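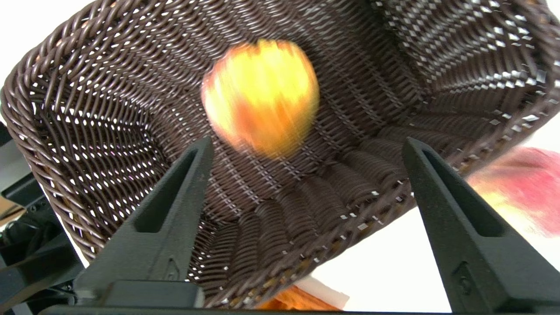 We have been meaning to put up a page for the baskets for ages, and now that the kitchen at Sturkberg is finally painted and the shelves are back on the wall, there is no excuse left. Most of you know the baskets already, of course, because you've carried your bread home in them or had one pushed at you full of silverbeet on the way to the car. This dark brown one has become the favourite for fruit, and a yellow apple streaked with orange and red looks very well in it, I think, with that chocolatey weave behind and the light coming through all the little diamond-shaped gaps. It's a synthetic rattan, glossy, with a good thick rolled rim, and I'll admit I was a snob about synthetic until I'd lived with it for a winter.

It came to us from Gunvor Solberg, who was clearing out her sunroom at Pelletier and rang one morning in March to ask if we could use "a few bits". The few bits filled the back of the ute and the passenger seat as well, and Soledad Painemal had to get the bus home (sorry again, Soledad!). There were trays, a magazine rack, two lampshades we still haven't found a home for, and this basket at the very bottom with a tea towel folded inside it.

A word on looking after them, as I get asked at every open morning. The synthetic ones can go in the laundry tub with warm water and a drop of dish soap, and an old toothbrush will get into the corners of the weave. Leave them upside down on the rack until they're properly dry – overnight is best. Proper willow and cane want much gentler handling, just a damp cloth, and please keep them away from the heater. Nahuel lost a lovely old log basket that way and still brings it up at dinner.

For fruit, I put the heavy things in first and the soft things last, and I go through the whole lot every few days to fish out anything with a bruise. Those go straight into a crumble. Wenceslao likes to keep his bananas apart from everything else and hangs them on a hook by the window, and after much teasing I've started doing the same.

The kitchen is open most mornings until noon if you'd like to come and have a look, and the kettle is usually on. If you have a basket at home that needs a new handle, bring it along and leave it with Sandamali Paul at the side door, with your name on a bit of tape.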